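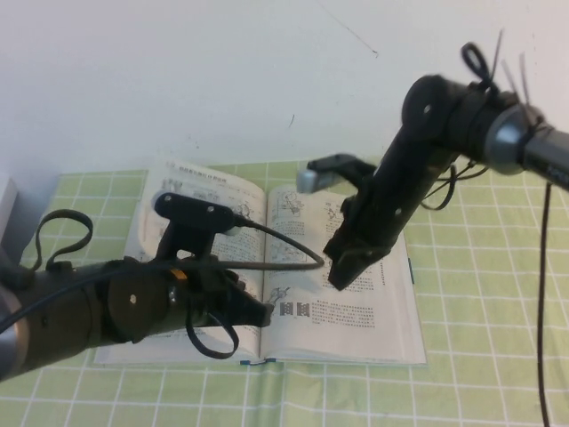

準備編 > 机と本のセット

2. 本をひらく場所をつくる

前の章で道具はそろったと思うので、ここからは机の上の話です。Arisachの読書ノートは紙とペンがあれば始められるのですが、中国語の機械の本みたいに、字がぎっしりで図もあちこちに入っている本を読むときは、最初に場所をきちんと作っておくと本当に楽です。私は最初の年、ソファで膝にのせて読んでいました。図の番号を本文で探しているうちに本が閉じて、またページを探して、の繰り返し。もう戻れません(ソファは昼寝用になりました)。

この章の手順は、慣れれば6分くらいで終わります。初回はもう少しゆっくりどうぞ。

2.1 机を選ぶ

広い机でなくて大丈夫です。本を開いた状態で置いて、その右か左にノートが開ければ十分。私は壁に寄せて使っています。白い無地の壁が向こうにあると、目を上げたときに気が散らないんです。カレンダーもポスターも貼っていません。前は予定表を貼っていたんですが、歯車の章を読んでいるはずが、いつのまにか歯医者の予約のことを考えていて……はがしました。

注:壁に近いと、物が裏に落ちる心配が減ります。ただし窓際の机は、午後の日差しがページに当たるかどうか先に見ておいてください。白っぽい紙に光が当たると、細い線の図がかなり見づらくなります。

2.2 クロスを敷く

私のおすすめは格子柄のテーブルクロスです!うちは薄い緑に白い格子。見た目が好きで選んだだけだったのに、使ってみるとこの線が便利で、本やノートの位置を合わせる目安になります。

1. 机の上を一度片づけて、乾いた布でさっと拭きます。

2. クロスを広げて、格子の横線が壁と平行になるように引っぱります。ここが斜めだと、後で本を置くたびに気になります。気にならない人は飛ばしてください。うらやましいです。

3. 手のひらで真ん中から外へ向かってしわをのばします。折り目が強く残っているときは、前の晩に広げておくと翌朝にはだいぶ落ち着きます。

4. 手前の垂れが膝に当たるようなら、少し奥へ送ります。

注意:アイロンをかけるときは必ず机から外し、洗濯表示を確認してください。机に敷いたままアイロンを当てるのは絶対にだめです。天板を傷めます。私の前の机がそうでした。

2.3 本を置く

1. 本を机の中央に、閉じたまま置きます。

2. 読みたいページを開く前に、表紙と裏表紙のほうから数枚ずつ交互に開いて、軽く押さえていきます。買ったばかりの本は特にここを丁寧に。いきなり真ん中でばりっと開くと背が割れることがあります。

3. 目的のページを開き、背の線が自分のほうへまっすぐ向くように置きます。きっちり縦でなくてもかまいません。私はほんの少し傾けて置くのが好きで、このほうが首が楽な気がします。これは完全に好みです。

4. しおりひもを下に出します。写真の本は青い細いひもで、背の近く、ページの下からちょこんとのぞいています。今日のページにはさんでおけば、うっかり閉じてもすぐ戻れますよね。

5. 椅子に座って、左ページの一番上の見出しと、右ページの一番下の行を順番に読んでみます。どちらも体を乗り出さずに読めたら合格です。遠いと感じたら、格子ひとマス分ずつ手前に寄せて、もう一度。

注:ひもがない本には、薄い紙のしおりを使います。クリップは跡が残るのでおすすめしません。

注意:開いた本を伏せて置かないでください。電話が鳴ったときについやってしまうんですが、背に一番こたえるのがこれです。

2.4 ページのまわりに場所を残す

中国語の技術書は、文章の段のあいだに部品の小さな線画がぽつぽつ入っている紙面がよくあります。左ページは本文がぎっしりで、上のほうに部品の図がひとつ、右ページにはあちこちに図、という見開きだと、目が行ったり来たりします。そこで、指やペン先で図をさせるように、本の両脇は少し余裕を残しておきます。

1. 利き手の側に読書ノートを置きます。右利きなら右、左利きなら左。

2. 辞書は反対側へ。紙の辞書でもスマートフォンでもいいです。

3. 飲み物は机に置かない。これだけはお願いします。

3番については、Urs Gislerさんから「ふた付きなら平気では」とメールをもらいました。ふた付きでもやめておきましょう。私はふたを閉め忘れる人間なので、自分を信用していません(Ursさんは閉める人なのだと思います)。飲みたくなったら立って飲みに行く。ちょうどいい休憩にもなります。

2.5 明かりを合わせる

1. 部屋の明かりをつけて、開いたページに自分の影が落ちるかを見ます。

2. 影が図にかかるときは、利き手と反対の側から卓上ライトを足します。

3. ライトの向きを変えながら、紙がてかって字が消える場所がないか確かめます。つるつるした紙の本は角度に敏感です。

4. 小さい図の線が追えるところで固定します。漢字の細かい画がつぶれて見えるなら、まだ暗いか、目が疲れているかのどちらかです。後者なら今日はここまでにしましょう。

注:電球の色は白すぎず黄色すぎず、くらいで私は落ち着きました。ここも好みです。Lindqvist版の古い手引きには細かい指定がありましたが、あれに合わせて電球を買い替える必要はありません。

2.6 最初の見開きをノートに写す

場所ができたら、試しにひと見開きやってみましょう。読むというより、この机で困らないかの確認です。

1. ノートの左上にページ番号を書きます。私が試したときは96ページでした。何ページでもいいです。

2. 見出しをそのまま漢字で書き写します。読み方がわからなくても、まず写す。拼音は後から小さく足します。

3. 図を見て、何の部品だと思うかを日本語でひとこと書きます。「軸受けっぽい」「たぶん腕の関節?」くらいで上等。この予想が後で読み返すとすごくおもしろいんです。

4. 図のそばの文章から、わからない語を拾ってノートに並べます。最初から全部調べると日が暮れるので、知りたい順に2語だけ辞書を引きます。

5. 調べた語の意味を書いて、さっきの予想と合っているか見ます。違っていたら予想は消さずに、線を引いて隣に書き直します。

6. ここまでで肩が痛い、ノートが本の下にもぐる、辞書に手が届かない、などがあれば2.3か2.4に戻って置き直してください。

Radymyr Holovkoさんは、図だけを先に全部なぞって描いてから本文に入るそうです。真似してみたら私は絵に夢中になってしまって、本文を一行も読まずに夜になりました。絵が好きな人は時間を決めてどうぞ。

注意:本に直接書き込むかどうかは、自分の本かどうかを確かめてから決めてください。借りた本の場合は鉛筆でもだめです。付箋も、のりが紙に残ることがあるので長く貼りっぱなしにしないように。

注:漢字が似ていても、日本語と意味がずれる語には気をつけてください。たとえば「汽车」は自動車のことで、汽車ではありません。私は蒸気機関の話だと信じて、しばらく楽しく読んでいました。

2.7 片づけるとき

1. ノートを先に閉じます。ペンをはさんだまま閉じないこと。

2. しおりひもがまっすぐになっているか見てから、本をそっと閉じます。ひもがページの中で折れたままだと、癖がつきます。

3. 本は立てるか、平らに置きます。大きくて重い本は平らに寝かせるほうが安心です。

4. クロスの上の消しゴムのかすを払います。クロスごと外に持っていってぱたぱたするのが一番早いです。

5. 翌日も使うなら、クロスは敷いたままで大丈夫です。

2.8 困ったときは

本が勝手に閉じる
開き始めのページや終わりに近いページでよく起こります。薄いほうの表紙の下に、折りたたんだ布を入れて高さをそろえてみてください。それでも閉じるときは、布で包んだ平たい重りをページの端に。Plavikのブックウエイトを使っている人もいますが、余白の狭い本だと字が隠れます。

クロスがすべる
天板がつやつやしていると動きやすいです。下に薄いすべり止めシートを敷くと止まります。テープで留めるのは、はがすときに跡が残るのでやめたほうがいいです。

格子がちらちらして目が疲れる
これはときどき聞きます。本の下にだけ無地の紙を一枚敷いてみてください。本より少し大きいくらいがちょうどいいです。

字が小さくて読めない
無理に顔を近づけず、拡大鏡を使いましょう。置き型のものは、図の上にのせたまま両手が空くので写すときに助かります。

すぐ飽きる
わかります。私も続く日は44分以上やっていますが、続かない日は見出しを写して終わりです。それでもノートには一行増えているので、よしとしています。

机の準備はここまでです。次の章では、ノートの欄の分け方と、Fornbridge式の単語カードを使う場合の書き方に進みます。カードを使わない人は、次の章の前半だけ読んで第4章へどうぞ。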